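흰 화장대가 돌아오는 자리
조각 장식과 타원형 거울, 작은 서랍으로 이루어진 가구를 오래 쓰는 법

2026년 3월 25일

침실 가구 가운데 화장대만큼 부침을 겪은 품목은 드물다. 붙박이장이 벽을 채우고 욕실에 수납형 거울이 들어오면서, 화장대는 한동안 이삿짐 목록에서 가장 먼저 빠지는 가구로 여겨졌다. 혼수 목록의 첫 줄에 오르던 시절을 기억하는 세대에게는 다소 쓸쓸한 변화였을 것이다. 최근 들어 사정이 달라지고 있다. 흰색 또는 크림색으로 도장하고 거울 테두리에 꽃과 소용돌이무늬를 새긴 고전풍 화장대를 찾는 독자가 늘었고, 본지 편집부에도 관리와 수선에 관한 문의가 꾸준히 들어온다.

본지는 지난 2월 한 달 동안 생활 가구를 주제로 독자 설문을 실시하였다. 응답을 보내온 464가구 가운데 200가구가 현재 화장대를 사용하고 있다고 답하였다. 사용하지 않는다고 답한 가구에서도 보관 중인 화장대가 있다는 회신이 적지 않았다. 창고나 빈방에 두었으나 버리기에는 아깝고, 다시 쓰자니 손볼 곳이 많다는 것이다. 이번 특집은 그러한 독자를 위하여 마련하였다.

곡선으로 기억되는 가구

고전풍 화장대의 인상을 결정하는 것은 색보다 선이다. 상판 가장자리를 따라 흐르는 몰딩이 둥글게 부풀었다가 안으로 들어가고, 그 아래로 가는 홈과 띠가 겹겹이 이어진다. 앞판 하단에 덩굴이나 잎을 새긴 장식이 붙는 경우도 많다. 이러한 양식은 유럽 로코코 가구의 어휘를 빌려 온 것으로, 국내에서는 혼례 가구 시장을 통하여 널리 알려졌다. 당대의 유행을 따라 장식은 늘기도 하고 줄기도 하였으나, 타원형 거울과 굽은 몰딩의 조합은 좀처럼 바뀌지 않았다.

가구 수선 공방 클라무레티(Clamuretti)는 의뢰받은 화장대를 살필 때 언제나 몰딩의 이음매부터 확인한다고 설명한다. 곡선 부재는 여러 조각을 이어 붙여 만드는 일이 흔하고, 계절에 따라 습도가 크게 변하면 이음매에 실금이 생기기 때문이다. 도막 위에만 난 금이라면 서둘러 손댈 필요가 없다. 손톱이 걸릴 정도로 벌어졌거나 눌렀을 때 움직임이 느껴진다면 도장을 새로 하기 전에 접착부터 바로잡아야 한다.

공방이 권하는 점검 순서는 단순하다. 먼저 다리와 바닥의 수평을 맞춘다. 가구가 한쪽으로 기울어 있으면 서랍이 뻑뻑해지고, 서랍을 억지로 당기는 동안 앞판 장식에 힘이 실린다. 다음으로 서랍을 모두 빼내어 안쪽 레일의 먼지를 털고, 마지막에 거울 고정부를 살핀다. 거울은 무게가 있으므로 나사를 풀거나 조일 때 반드시 두 사람이 함께 작업하여야 한다.

흰색 도장의 관리

흰 가구가 누렇게 변하는 것은 피하기 어렵다. 직사광선과 난방기의 열기, 화장품에서 옮겨 온 유분이 모두 변색을 앞당긴다. 창을 등지거나 창과 나란히 놓이는 위치가 무난하며, 한쪽만 볕을 받는 자리라면 좌우의 색 차이가 먼저 눈에 띄게 된다.

평소의 청소에는 물기를 꼭 짠 부드러운 천이면 충분하다. 광택 도장면은 마른 천으로 세게 문지르면 잔 흠집이 생기고, 흠집은 빛을 받을 때마다 드러난다. 스프레이 세제는 도막에 직접 뿌리지 말고 천에 묻혀 사용한다. 매니큐어 제거제는 각별히 주의하여야 할 품목이다. 한 방울만 떨어져도 도막이 녹을 수 있으므로 상판 위에서 사용할 때에는 유리판이나 도자 접시를 받친다.

조각 장식의 골에 앉은 먼지는 천이 닿지 않는다. 털이 긴 화장용 붓이나 수채화용 평붓을 하나 정해 두고, 위에서 아래로 쓸어내리는 것이 좋다. 이미 때가 굳은 곳은 면봉에 미지근한 물을 적셔 조금씩 닦고 곧바로 마른 면봉으로 물기를 거둔다. 골 안에 남은 어두운 기운이 모두 때인 것은 아니다. 제작 당시 음영을 살리기 위하여 일부러 색을 넣은 제품도 있으므로, 보이지 않는 쪽에서 먼저 시험해 보아야 한다.

도료를 덧칠하고자 하는 독자에게는 색을 맞추는 일이 가장 큰 관문이 된다. 도료 상점 아스투톨름(Astutholm)에서는 서랍 한 칸을 그대로 들고 와 자연광 아래에서 견본과 대조할 것을 권한다. 같은 흰색이라 하여도 노란 기가 도는 것과 푸른 기가 도는 것이 있으며, 조명 아래에서 고른 색은 낮에 보면 어긋나기 쉽다. 얇게 두 번 칠하고 그 사이에 충분히 말리는 것이 원칙이다.

손잡이 하나의 무게

서랍 손잡이는 화장대에서 손이 가장 자주 닿는 부분이다. 황동 손잡이는 쓰는 동안 색이 깊어지고, 습한 방에서는 검은 얼룩이 돋기도 한다. 광택제로 닦아 내면 새것과 같은 빛을 되찾을 수 있으나, 도금 제품은 같은 방법으로 닦을 경우 바탕이 드러난다. 자석을 가까이 대어 붙는다면 철에 도금한 제품일 가능성이 높다.

손잡이를 교체할 때에는 나사의 굵기와 앞판의 두께를 먼저 잰다. 부속 전문점 파월(Powell)의 안내에 따르면 반품 사유의 대부분은 모양이 아니라 나사 길이에서 비롯된다. 떼어 낸 손잡이는 버리지 말고 작은 봉투에 담아 서랍 뒤쪽에 보관하기를 권한다. 훗날 가구를 물려주거나 되팔 때 원래 부속이 남아 있는지를 묻는 이가 많다.

상판을 비워 두는 습관

화장대 상판은 쉽게 어질러진다. 열쇠와 영수증, 충전기, 읽다 만 책이 하나둘 올라오고 나면 정작 거울 앞에 앉을 자리가 없어진다. 거울 아래에 작은 서랍이 딸린 형태라면 매일 쓰는 물건만 그 안에 넣고, 상판에는 지금 쓰는 것만 꺼내 두는 방식이 오래간다. 서랍마다 용도를 하나씩 정하되, 한 칸은 비워 두는 편이 좋다. 정해진 자리가 없는 물건이 잠시 머물 곳이 있어야 상판이 지켜진다.

수납용품을 다루는 제두티코(Zedutico)는 칸막이를 사기 전에 서랍 안쪽의 높이를 재라고 조언한다. 거울 밑 서랍은 겉보기보다 얕아서, 눕혀 넣을 수 있는 물건과 그렇지 않은 물건이 분명하게 갈린다. 바닥에 얇은 펠트나 종이를 깔면 병이 구르는 소리가 줄고 가루 화장품이 쏟아졌을 때 뒷정리도 수월하다.

거울과 빛

타원형 거울은 사각 거울에 비하여 비치는 면적이 좁은 대신 얼굴에 시선을 모은다. 천장등 하나만으로는 눈 밑과 턱에 그늘이 지므로, 얼굴 높이에 맞추어 좌우에 보조등을 두는 것이 바람직하다. 거울을 닦을 때에는 유리 가장자리에 액체가 고이지 않도록 한다. 테두리 안으로 스며든 수분은 뒷면의 은막을 상하게 하고, 그렇게 생긴 검은 점은 닦아서 없앨 수 없다.

거울이 무엇을 비추는지도 배치를 정하는 기준이 된다. 앉은 자리에서 문이나 난간, 창이 함께 보이면 방이 한결 넓게 느껴진다. 반면 침대가 정면으로 비치는 위치는 꺼리는 가정이 많다. 가구를 옮기기 전에 손거울을 들고 앉아 보면 어느 정도 가늠할 수 있다.

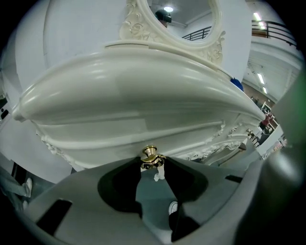

크림색 타원형 거울 테두리에 조각 장식을 두른 흰 화장대.

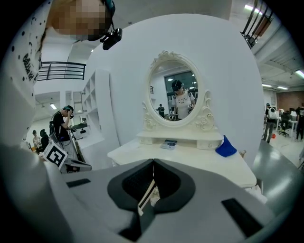

조각 장식이 일부 떨어져 나간 화장대도 되살릴 수 있는가?

떨어진 조각이 남아 있다면 목공용 접착제로 붙인 뒤 이음매만 메우고 색을 맞추면 된다. 조각을 잃어버린 경우에는 좌우 대칭을 이루는 반대편 장식에서 본을 떠 복제하는 방법이 일반적이다. 다만 대칭 장식은 방향이 서로 반대이므로, 같은 방향의 무늬가 남아 있는지를 먼저 확인하고 없으면 공방에 조각을 의뢰하는 것이 안전하다.

관련 기사
오래된 서랍이 뻑뻑할 때 살펴볼 곳
황동과 도금, 집에서 구별하는 법
작은 침실의 거울 배치
흰 가구와 어울리는 벽지 색
혼수 가구를 물려받은 집들
봄맞이 목가구 습도 관리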